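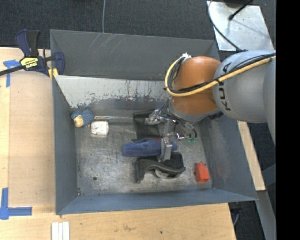 Giuliana Condori: Before we go any further with this ticket, can it tidy up a playroom yet or not? My sister's shop is asking and I'd like to give her a straight answer.

Bastian Gerlach: Not yet. Mixed items in a metal bin are one thing, a rug full of toys is another. Status below.

Issue: arm stops above soft items and reports "no grasp." Hard plastic is mostly fine.

Tried so far:
Lowered the approach height by 2 mm. No change.
Slowed the close on the gripper. Fabric came up in 7 of 12 picks, then slipped out on the move in three of those.
Reloaded the Vumeso grasp settings from May. Worse – went back to the current ones.
Thin clear parts are still missed by the vision step. Separate ticket, assigned to Corina Stoica.

Giuliana Condori: So a person is still faster?

Bastian Gerlach: By a lot. Roughly 13 seconds a pick on our side, and somebody has to stand by for the stops. I'd tell her to wait.

Next step: Rekha Warrier is sending softer finger pads from Preda. Will rerun the same set when they get here. Ticket stays open.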